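# Unit 6: Bed Surfaces, Loose Garments and Guest Linen

Course notes, Rooms Division Practice. Prepared by Raluca Anghel; revised in August by Kamarul Sinaga.

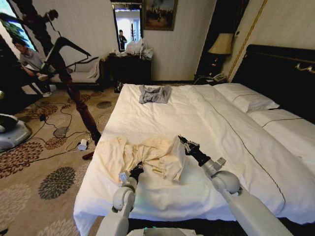
Unit 5 covered stripping and making. Unit 6 assumes a bed that is already made and deals with what is found on top of it. The procedures follow the Horkadora room manual, section 118, with the Ulovberg amendments given at the end.

## 6.1 Definitions

**Loose garment.** Any item of clothing on the bed, a chair or the floor that is neither hung nor folded.

**Folded cloth.** A small flat textile already reduced to a rectangle, even where the edges have shifted. It is handled as folded until opened.

**Reference line.** A seam or piping line used to judge alignment. On a white duvet with a dark lengthwise seam, the seam is the reference line for the body of the bed. Dark piping on the pillows serves the same purpose at the head end.

## 6.2 Working order

1. Clear the garments before correcting the duvet. A garment dragged across a smoothed surface leaves ridges.
2. Locate a shoulder seam or waistband. If the item is bunched, it may not be obvious whether the extended part is a sleeve or a leg. Do not pull on it to find out. Lift the mass from two points and let it open under its own weight.
3. Lay the item flat on the foot half of the bed, with its long axis parallel to the reference line.
4. Fold in the sleeves, or fold leg to leg, then reduce to thirds.
5. Square any folded cloths. Re-fold only if a corner projects beyond the layer under it.
6. Smooth the duvet from the head toward the foot, using the flat of the hand.
7. Set the pillows last.

Pale garments on white bedding are a known source of missed items. The Mesix audit recorded 481 missed textiles in 1531 room checks, most of them cream or off-white pieces left on a white duvet. View the bed from the foot and again from one side before signing the room off.

## 6.3 Pillows

Two pillows on a large bed are set side by side against the headboard, with the piping lines level. A pillow that has moved down the side of the bed is returned by lifting. Sliding it pulls the duvet out of line with the seam.

Against a dark upholstered headboard, lint is visible at normal standing distance. Brush the upholstery before placing the pillows – afterwards it falls on them.

## 6.4 Adjacent surfaces

Guest property on a dresser, including plastic bags, stays where it is. Do not consolidate or open bags. Dust the exposed area only.

On a bedside stand that holds both a lamp and a telephone, check that the lamp shade sits level and that the telephone can be reached from the pillow. A wall mirror is inspected at an angle, with the lamp on. Marks that do not show in daylight from the window will often show under the lamp.

## 6.5 Occupied rooms

If the guest remains in the room, ask before touching clothing. Work from the side of the bed farther from the guest where access allows. Personal garments are folded and left on the bed. They are not placed in drawers or cabinets without instruction.

## 6.6 Ulovberg amendments

- Step 4: knitwear is folded in half, never in thirds.
- Step 6: a hand steamer may be used on the duvet in vacant rooms only.
- 6.3: a third pillow, where supplied, is stored in the cabinet.

## Practical

Bring one long-sleeved garment and one hand towel on Friday. Each student completes steps 1 to 7 on a made bed. The exercise is marked out of 25 – alignment carries the largest share. Read the Tudose linen sheet beforehand, fold diagrams included.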